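Work with us > Current openings > Lodging and guest services

Night Desk and Guest Services Associate, Waltby House, Pellham

Waltby House is a guesthouse for the families of patients at the hospital in Pellham. People stay with us for a night, a week or sometimes several months while someone they care for is being treated. We are looking for one person to cover the front desk overnight and to help with the early part of the morning.

This is a part-time, permanent position. Shifts run from 10 p.m. to 7 a.m., three or four nights each week on a rotating schedule. The rotation is posted a full month ahead. We would like the new associate to start in April, after two weeks of paid daytime training.

What the work involves

Most nights are quiet. You will check in late arrivals, answer the phone, take payment when it is due and keep the key log up to date. You will also walk the building at midnight and again at 4 a.m., checking that outside doors are locked and that the stove in the shared kitchen is off. Between 5 and 7 a.m. you will set out coffee, cereal and fruit, start a load of towels and write the handover note for the day desk.

Some nights are not quiet. Guests may come down at 3 a.m. after a call from the hospital and need a cab, a phone charger or somewhere to sit. You are not expected to counsel anyone. You are expected to stay calm, be kind and know who to call. The on-call manager can be reached by phone all night and will come in if needed.

The desk software is Nendau, which handles bookings, room status and billing. You don't need to have used it before. If you have worked with any hotel booking system you will pick it up in a shift or two.
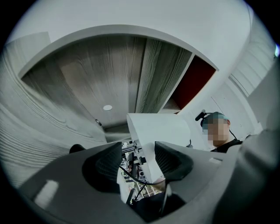 Do I need hotel experience to apply? Any job where you dealt with the public and worked without a supervisor beside you will be considered – home care, retail, security and food service are all good preparation.

What we are looking for

You must be at least 21, be able to lift a full laundry bag, and be comfortable with stairs. You should write clearly enough that the day desk can act on your notes without calling you at home. A second language is useful, Spanish most of all. We also ask for a current first aid certificate, or a willingness to take the course during training. We pay for the course and for your time.

A background check is required before the first shift. We cover the fee.

Pay and conditions

Pay is $1,280 for each two-week pay period on the standard rotation, before tax. Extra shifts are paid at the same hourly rate up to 40 hours in a week, and at time and a half after that. Associates who complete their first full year receive a $2,000 payment at the end of it. Paid leave builds up from the first day. Parking behind the building is free, and the bus from downtown stops across the street until 11:30 p.m. Please note that the last bus does not help with the end of the shift; the first one in the morning leaves at 7:20 a.m.

A meal is provided on every shift. Staff may use the shared kitchen, but guests come first at the stove and the washing machines.

About the house

Waltby House was set up with a gift from the Þorgeirsson family and is run as a nonprofit. Last year we provided 3,696 guest nights. Rooms are priced on a sliding scale, and part of the night associate's job is explaining the scale politely to people who are tired and have not read the letter. There is a script for this and you will practice it.

How to apply

Send a resume and a short letter to Guðlaug Bisgaard, house manager, at the address below. The letter can be as brief as 100 words. Tell us which nights you can't work and when you could start. Paper applications can be left at the front desk at any hour.

Interviews are held in person and last 45 minutes. We will also ask you to sit with the current night associate for two hours, from 10 p.m. to midnight, so you can see the job before you decide. That time is paid whether or not you are offered the position.

We reply to every application. The opening will stay posted until it is filled.

Contact: Waltby House, Front Desk, Pellham | © Waltby House | Back to top

Related openings
Weekend Housekeeper (part time)
Relief Desk Associate, on call
Kitchen and Pantry Assistant, mornings
Shuttle Driver, hospital route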